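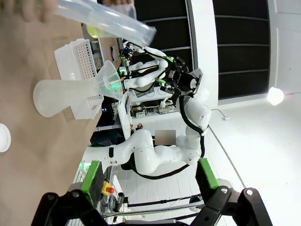

One reader reckons a shared workshop has no business building a robot bench at all, and wrote in after our last piece to say a drill press would get more use. Fair enough. Put that to the builder first thing, standing in the back bay at the Darotby workshop in Andville, before the kettle had even boiled.

"We've got a drill press," came the answer. "It gets used Saturdays."

So that was that. The builder didn't want a name in this, said the project has one already. Stougaard. Taken off an old packing crate, no deeper meaning.

What is it, then. Arms, grippers, a table, a pile of plastic lab gear. The plan is a bench that can set out and pack away the sort of stuff a school science room goes through: flasks, funnels, beakers, baskets. Kindton is the place they've got in mind, a half hour down the road, where the science room gets packed up and put away by hand every afternoon. No deal signed. No deal even discussed properly, from the sound of it.

"I asked if they'd want to see it in October. They said bring it in October. That's the whole contract."

Fourteen months in so far. Evenings mostly. The first lot of time went on the table and the mounts, which the builder still grumbles about, and then a long stretch on cabling. Too long. There was a winter when nothing moved becuase the controller box kept dropping out and the fault was a crimp. One crimp.

"I replaced the board. I replaced the power supply. I rewrote half the startup. Then I wiggled a wire."

Asked what comes next on the bench and got funnels. Ten minutes on funnels. 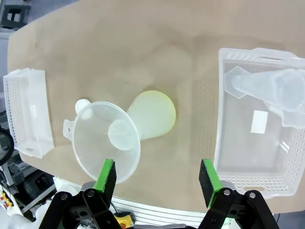
4 min read

Funnels are horrible, apparently. A box has sides. A funnel on its side rolls in a curve, and it's wide at one end and skinny at the other, so where you grab it matters a lot. Grab the cone and the fingers want to slide toward the narrow part. Grab the spout and the whole thing swings.

"And they're clear. Or half clear. The wrist camera looks at a clear funnel on a tan table and sees mostly table."

The frosted ones are easier, is the claim. The builder would happily buy nothing but frosted. But a school won't have nothing but frosted, so the clear ones stay in the mix, and the bad days get written down with the good ones. There's a notebook. 331 attempts in it at the time of our visit, every one with a time, a part, and a word or two. Flipped through a few pages. "Slid." "Slid." "Good." "Dropped, my fault." "Slid."

What about the pads on the fingers? Green, rubber, hard to miss.

"Colour's for the camera. Black finger, green edge, so I can find the fingertip in the footage without squinting. The rubber is just rubber. I tried bare and it was like picking up soap."

Money came up, it always does in these. $1,420 on the gripper side alone, counting the parts that got binned. The arms were bought seperately and the builder wouldn't be drawn on those. Asked twice. Got a look.

Then safety, with other members wandering through with timber under their arms. The house rule at Darotby is that anything that moves by itself needs a stop button you can reach without leaning over the moving bit. Members also have to be told before it's powered up, out loud, not by message.

"People laughed at the out loud rule. Then someone put a coffee down on the bench."

And the coffee?

"No longer with us."

Next thing, foam. Sounds daft, but the foam pieces are where every change gets tried first. New finger geometry, new grip force, new anything, it goes on foam before it goes near a flask.

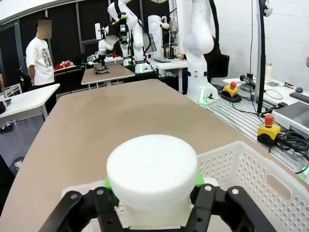 White foam cylinder in the grip, basket behind it.

"Foam forgives you. It squashes, you see the squash, you back off a bit. Plastic doesn't tell you anything, it just creaks."

Does that carry over to the hard stuff? Partly. Grip force carries over fine. Position doesn't, or not well, a cylinder being the same all the way round and a funnel very much not. Hence the notebook.

Basket work is what takes most of the time now. Things have to go into a basket, and the baskets have holes in the walls, and a fingertip can find its way to a hole. The fix for now is to come in from higher and let go earlier. Not elegant. The builder used a different word.
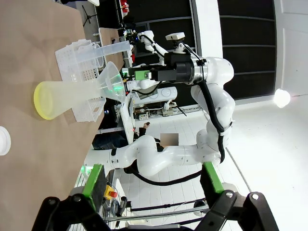

Handing over between a person and the bench is the bit we'd really come to ask about. Can a kid stand at it? Not yet, straight answer, and not without an adult on the stop button. What the builder wants for Kindton is smaller than that. Set up one flask with a funnel seated in the neck, the way it is on the brown paper here, and have a student ask for it to be taken apart and packed. Funnel out first, then the flask. "If it does that twice running in front of a class I'll be rapt. 2 times. I'm not greedy."

Other members are split on it. A couple help with the wiring. One would like the floor space back and says so at most meetings. The builder doesn't argue, just points at the booking sheet, which does have the back bay down for Stougaard right through to the October visit.

And the reader with the drill press? Any message?

"Come on a Saturday. There's a queue."

Visited Jul 11, 2025. Bench sessions are open to Darotby members, ask at the front desk before you go through.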